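The Trurkach Cell, and what to expect when you come to see it

Model range: Trurkach tabletop arm cell, with the Clirnach practice room software
Sold and supported by Antunes of Somcombe
Demonstration visits: weekdays by arrangement, and all through the open day in December

Thank you for looking us up. If you have got as far as this page you have probably been passed our name by a college, or met Noeline Tapsell at a show and gone home with a pocketful of leaflets, and you would like to know what the Trurkach does before you spend the petrol coming over to Somcombe. We will try to tell you. It is a small arm on a table, with a gripper on the end, and it comes with a practice room on the computer where the same arm and the same table can be worked all day long without a single thing being knocked on the floor.

Most of our visitors begin in the practice room, which is called Clirnach, and quite a few of them have to be prised out of it at lunchtime. Sherif Soliman has run these sessions from the start, and he likes to get people's hands on the controls within a few minutes of taking their coats off. There is a short talk, but it really is short, and he will happily stop halfway through if somebody asks a good question. (He will also stop for a bad one.)

How the demonstration goes

We start with the coloured blocks. They are an old favourite and we make no apology for going back to them, as everyone understands straight away what is being asked: go to that one, close on it, lift it, put it down over there. The arm is brought across the table and the gripper is lowered with its fingers pointing at the tabletop, and you choose which block you fancy. Sherif usually does the first one himself and talks you through it, and after that the seat is yours.

You work from two views. One stands back in the room, so you can see how the whole arm is folded and how much height you have to play with. The other looks out past the gripper fingers, very wide and rather bulgy at the edges, and it takes a little while to get used to. People tend to lean their heads to one side at first! By the second or third block most have settled down and are glancing between the two views without thinking about it, much as you do with the mirrors in a car.

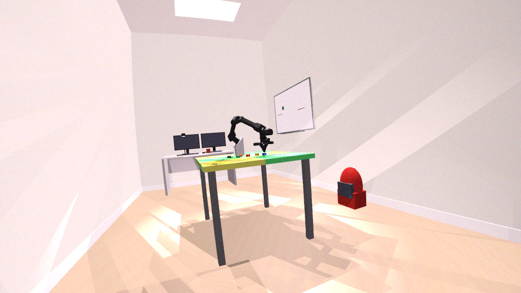
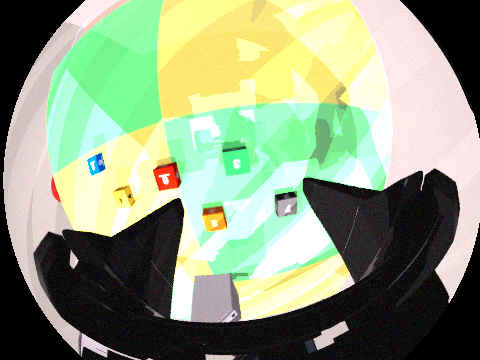
Clirnach practice room, coloured block exercise: the room view first, then the view past the gripper fingers.

The table in Clirnach has a loud pattern on it, and visitors do remark on the colours. Tatsuya Matsuda, who built the room, is fond of making life a bit awkward for whoever is driving. A green block on a green patch is a good deal harder to judge than a green block on a plain white sheet, and so is anything lying where strong light and shadow cross each other. If you are thinking of training a vision program as well as training people, these are the things worth practising on, and Tatsuya can change the table, the lighting and the furniture from his settings page while you wait. Do ask him to show you. He has 400 room layouts saved and would be delighted if somebody wanted to look at more than one of them.

After the blocks we move on to whatever you have come about. Teachers generally want to see how a lesson would run with a full class, and we can set up a turn-taking exercise for that, with one person driving and another calling out directions. Small workshops are more often interested in sorting and loading, and they like to know how long it takes to teach the arm a new job. We would sooner you tried it and timed yourself than took our figure for it, so we shall put you in the chair and hand you the clock.

From the practice room to the real table

When you have had your fill of Clirnach, Itsuki Kubo takes over and brings you through to the workshop, where a Trurkach is set up on its bench. The controls are the same ones you have just been using, and a job saved in the practice room can be opened on the arm in the workshop. It will want some adjusting. Real blocks are never quite where you thought you had put them, and Itsuki spends a good part of his session on exactly this — how to nudge a saved job into place, how slowly to run it the first time, and when to stop and start again. We think it is the most useful half hour of the visit, though it is less of a crowd-pleaser than the first part.

Please tie back long hair and leave scarves and lanyards in the front office for the workshop session. Children are welcome on the open day and may drive in the practice room as much as they like, but under-sixteens need a grown-up with them at the bench.

What comes in the package

The arm and its gripper, with one spare pair of fingers
Table mount and fixings
Control box and hand controller
Clirnach practice room, licensed for 2 computers
A set of practice blocks
Printed handbook, and a day's training at your place or ours

The price is £3675 before VAT, delivered and set up. Further Clirnach licences are £409 each, and these can be bought without an arm if you would like to begin with the practice room and add the hardware when funds allow. Several of our colleges have gone about it that way round and it has suited them very well. Tables and computers are not included, and Zahira Sutanto in the office will gladly send you the sizes and the computer specification so that you can see whether what you already own will do. It often will.

A few things we are asked

Do I need to know how to program? For the exercises on the visit, no. Jobs can be taught by driving the arm to each position and saving it as you go. There is a scripting side for those who want it, and Tatsuya will sit down with you over that if you let us know beforehand.

Can I bring my own parts? Yes, please do, so long as they will fit comfortably in one hand and you don't mind them being dropped. For the practice room we need a drawing or a model file a week ahead so that Tatsuya can put the shape in.

How long should I allow? A morning for the ordinary visit. We begin at 9.30 and there is tea at eleven, with biscuits, and we are usually finished by one o'clock. On the open day you may come and go as you please, but the workshop sessions fill up early and Zahira keeps the list, so put your name down with her when you arrive.

Is there parking? Some, in the yard behind the building. Please leave the space by the roller door clear for deliveries. If the yard is full there is the public car park at the bottom of the hill, and it's a pleasant enough walk up as long as you aren't carrying anything heavy.

To book a visit, ring the Somcombe office and ask for Zahira, or use the enquiry form and put "Trurkach visit" in the first line. Do mention how many of you are coming and whether anybody needs step-free access to the workshop, as there is a side entrance we can open up for you.

Related pages: Clirnach licences | Spare fingers and mounts | Training days | Open day timetable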